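The Arm in Bay Two

How a pile of secondhand motors took over my evenings at Altside

I should say up front that I'm not an engineer. I write about kitchens and gardens for a living, and until last winter the most complicated thing I'd ever built was a raised bed with a slight lean. So when I tell you that I now spend most of my evenings in a shared workshop swearing at a robot arm, please understand that I'm as surprised as my family is.

Altside is the kind of shop you walk past for years without noticing. There's a roll-up door, a buzzer that works if you hold it down, and behind that a long room full of people making things they can't quite explain to their spouses. I joined to use the table saw. I had plans for a bookcase! Then I got assigned the bench across from Jagadeesh Pinto, who had six joint motors laid out on a bath towel and was trying to work out which one was an elbow.

He'd bought them as a lot from a packaging plant that was closing down. They'd come off a line of small pick-and-place arms made by a company called Dimik, and the price was 300 dollars for the box, no wiring, no manual, no promises. I asked him what he was going to make and he said, "An arm, I hope." I held a flashlight for him that night. By the end of the week I was crimping connectors, badly, and the bookcase lumber had been moved to the back rack, where it still is.

If you've never built anything that moves on its own, I can save you some time. The mechanical part is the fun part, and it goes fast. We cut the links from aluminum tube, had a friendly machinist two bays over bore the ends, and bolted the base to a steel plate that took both of us to lift. After three weekends we had something that looked like an arm. It stood there with all its joints slack like a sleeping heron, and we took turns posing it.

Then came the wiring, and I learned what I'm really like under pressure. Every motor needs power and a signal line, and every one of those wires has to pass through joints that bend and twist. Make the wires too short and the arm yanks them out. Make them too long and they loop out and catch on the vise. We did it over twice. The second time I labeled everything with masking tape and a pen that, I found out later, fades under shop lights. So there was a third time.

Our controller is a board called the Elix, which Venkatesh Venkataraman talked us into. Venkatesh runs the electronics corner at Altside and has opinions about everything from solder to sandwich bread, and he was right about the board. It's slow, it's ugly, and it refuses to do anything stupid. Ask it to drive a joint past its stop and it just sits there blinking at you. I've come to find that restful.

The first time we powered up all six joints together was Thu 18 April. I remember because I'd promised to be home for dinner and I wasn't. Jagadeesh had his hand on the stop button, I had the laptop, and Venkatesh had a chair pulled up at what he considered a safe distance, which was farther back than ours. I typed in a move of 10 degrees at the shoulder. The arm lifted, wobbled, thought about it, and held. All three of us yelled. Somebody at the lathe yelled back, I think just to be included.

Of course, the next thing I tried was the wrist, and the wrist went the wrong way. I'd swapped a sign in the settings, so up was down, and the arm gave the bench a good firm knock before Jagadeesh hit the button. There's a dent. We've grown fond of it.

We call the thing Gowda. Jagadeesh won't say who it's named for, only that it was a teacher and that the resemblance is in the shoulders.

The camera was my idea, and I'll take the blame for it. Up to that point we were flying blind, typing in angles and hoping. I wanted Gowda to have a view from the end of its own arm, so that we could line it up with whatever was on the bench without one of us crouching there with a ruler. Venkatesh dug out a small camera and we clamped it at the wrist, ran its cable down the outside with zip ties, and plugged it in.

I can't tell you how strange it is the first time. You know the room perfectly well, you've swept it, and then you see it from a place your head has never been. Tip the wrist back and you've lost the bench completely. It's all gray panels and dark seams, with a strip light glaring away in the corner.

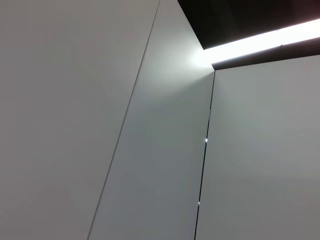
Getting from there back to the bench is mostly a matter of small moves and patience. I've started keeping a notebook of joint angles that I know are good – one for looking straight down, one for parked, one for "please stop." Jagadeesh says this is what software is for. He's probably right, but I like my notebook, and it has never needed an update.

Exposure has been our other headache. Point the camera anywhere near a bright light and the picture has to sort itself out again on the way down, so the software thinks the bench has changed when only the brightness has. Venkatesh locked the exposure in the settings and that helped a lot. A paper hood around the lens helped some more, until the hood fell off into the coolant tray.

People ask what it's for. My brother-in-law asks every time. The plan, such as it is, is for Gowda to sort the shop's screw bin, a plastic tub that holds some 3000 loose screws of every size anybody ever dropped. We haven't built the gripper for it yet. Jagadeesh has drawn one with two fingers, I've drawn one with a magnet, and we've agreed to build his first and then mine.

I'm back there tomorrow night. The cable at the elbow is rubbing again, and I've bought a better pen.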